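Buying secondhand office furniture: your questions

We use cookies to remember your basket and to see which pages get read. Carry on browsing and we'll take it you don't mind.

Is used office furniture really cheaper?

Sometimes. The sticker price usually is. Then you add delivery, a fee for the stairs and a Saturday spent hunting for missing bolts. We have seen a used desk end up £9 dearer than the same one new. Do the sum with everything in it before you get excited.

What does "refurbished" mean?

Whatever the seller wants it to mean. At one warehouse it's new gas lifts and fresh fabric, at the next it's a wipe with a damp cloth. Ask what was replaced and get the answer in writing. If the reply is "fully checked", ask who checked it and for what.

Are "ergonomic" chairs worth paying more for?

The word has no teeth. Anyone can print it on a label. Sit in the chair for half an hour, at a desk of the right height, and see if the back and arms move to where you need them. Our own Penry chairs cost more than the Letau range and two of us still prefer the Letau.

How long should a used chair last?

Be wary of anyone who gives you a firm figure. We had one chair last eight years and another of the same make give up by March.

Do you offer a guarantee?

Yes, for faults in the frame and the moving parts. It doesn't cover fabric, castors or anything you've taken apart. Read it properly — most people don't, and then they're cross with us.

Can I trust the photos on listing sites?

Up to a point. Colours shift from one screen to the next, and a wide shot hides scratches. Ask for close-ups of the corners, the underside and any joint that moves.

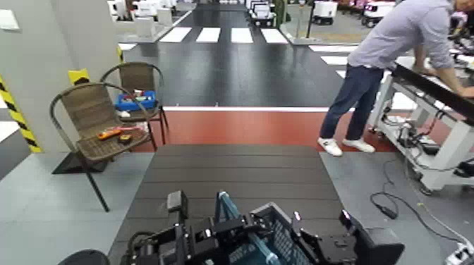
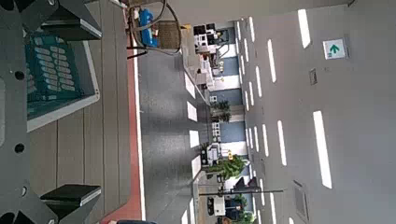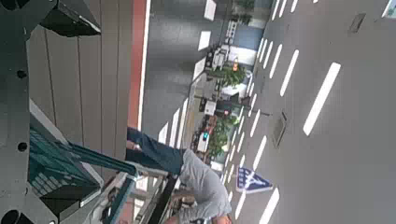 Do you take old furniture away?

We'll collect if you're buying from us, for about £58 a load. Some firms say they do it free. Check the desk price before you believe them.

Related questions
Dasis desks: which sizes fit a box room?
Rorarwood tops: oil, wax or leave alone?
Measuring a stairwell before delivery day
Do standing desks live up to the claims?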